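Pressemitteilung

Drucken | Als E-Mail versenden | 3 Kommentare

Greifen ohne Objektmodell: Olholm stellt Verfahren zur Auswahl von Greifpunkten in unsortierten Behältern vor

Clotanholm, im April -- Die Forschungsabteilung der Olholm GmbH hat ein Verfahren entwickelt, mit dem ein Industrieroboter längliche Werkstücke aus einem Metallbehälter entnimmt, ohne dass zuvor ein CAD-Modell der Teile hinterlegt werden muss. Das Verfahren trägt die Bezeichnung Pemumham. Es entstand am Standort Clotanholm in Zusammenarbeit mit dem Ingenieurbüro Henao, das die Auswertesoftware beigesteuert hat.

Bei der Entnahme ungeordneter Teile wird üblicherweise zunächst die Lage jedes Objekts bestimmt und anschließend ein vorab definierter Greifpunkt angefahren. Für Betriebe mit häufig wechselndem Teilespektrum ist dieser Weg aufwendig. Jedes neue Teil erfordert ein Modell, eine Kalibrierung und einen Testlauf. Pemumham bewertet stattdessen die Greifpose direkt anhand des Kamerabildes. Aus den Bilddaten werden Kandidaten für Position und Drehwinkel des Greifers erzeugt und nach ihrer geschätzten Erfolgswahrscheinlichkeit geordnet. Ausgeführt wird der jeweils bestbewertete Kandidat, sofern die Bahnplanung keine Kollision mit der Behälterwand meldet.

Die Trainingsdaten stammen vollständig aus dem Betrieb am realen Roboter. Eine Simulation kam nicht zum Einsatz. Der Versuchsstand lief 200 Stunden, verteilt auf Schichten von je 8 Stunden. Nach jedem Greifversuch wurde automatisch protokolliert, ob sich ein Teil zwischen den Greiferfingern befand. Das Ergebnis floss als Bewertung in das nächste Training ein. Aufgenommene Teile legte der Roboter an zufällig gewählter Stelle wieder ab, so dass sich die Anordnung fortlaufend veränderte.
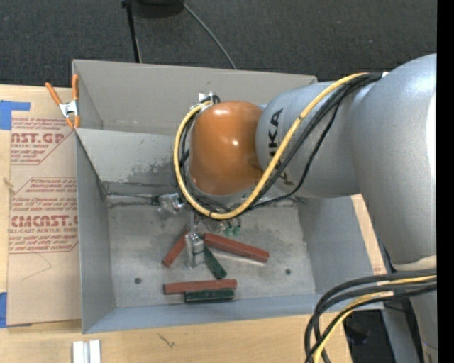
Versuchsstand in Clotanholm: KUKA-Roboterarm mit Greifer über dem vorderen von zwei Metallbehältern, darin rote und grüne Blöcke.

Als Testobjekte dienten einfache Blöcke in zwei Farben. Die Farbe geht nicht als gesondertes Merkmal in die Bewertung ein, sie erleichtert jedoch die manuelle Kontrolle der Protokolle. Schwierigkeiten bereiteten in der ersten Versuchsphase vor allem parallel aneinanderliegende Blöcke. Der Greifer benötigt auf beiden Seiten des Teils Freiraum für die Finger; fehlt dieser, setzt ein Finger auf dem Nachbarteil auf. Ähnliches gilt für Teile in unmittelbarer Nähe der geneigten Behälterwände.

Die Entwickler haben deshalb eine zweite Bewegungsart ergänzt. Liegt die geschätzte Erfolgswahrscheinlichkeit aller Kandidaten unter einem Schwellenwert, führt der Roboter eine kurze Schiebebewegung aus und nimmt danach ein neues Bild auf. Der Schiebeweg beträgt 40 Millimeter. In der abschließenden Versuchsreihe sank der Anteil der Fehlgriffe gegenüber der Variante ohne Schiebebewegung um 8 Prozentpunkte. Die Taktzeit verlängerte sich im Mittel um 2 Sekunden je entnommenem Teil -- ein Wert, der nach Einschätzung der Projektleitung für die Beschickung von Bearbeitungsmaschinen vertretbar ist, für Sortieranlagen mit hohem Durchsatz dagegen nicht.

Nicht untersucht wurden bislang biegeschlaffe und transparente Teile. Auch zum Verhalten bei stark spiegelnden Oberflächen liegen noch keine belastbaren Ergebnisse vor. Reflexionen auf dem metallischen Behälterboden führten vereinzelt zu Kandidaten ohne zugehöriges Objekt. Ihr Anteil ging im Verlauf des Trainings zurück, eine getrennte Auswertung steht aus.

In der nächsten Projektphase soll geprüft werden, in welchem Umfang sich die Gewichte des trainierten Netzes auf einen anderen Greifertyp übertragen lassen. Henao bereitet hierzu eine Schnittstelle vor, über die Fingerbreite und Öffnungsweite als Parameter übergeben werden. Vorgesehen ist außerdem die wechselseitige Entnahme aus beiden Behältern, bei der die Teile jeweils in den anderen Behälter umgesetzt werden.

Ein technischer Bericht mit Angaben zur Netzstruktur, zur Versuchsdurchführung und zu den Abbruchkriterien kann bei der Pressestelle der Olholm GmbH in Clotanholm angefordert werden. Der Abdruck dieser Mitteilung ist honorarfrei, um ein Belegexemplar wird gebeten.

Beitrag teilen (14)

Diese Website verwendet Cookies. Mit der weiteren Nutzung stimmen Sie der Verwendung zu. Einstellungen | Akzeptieren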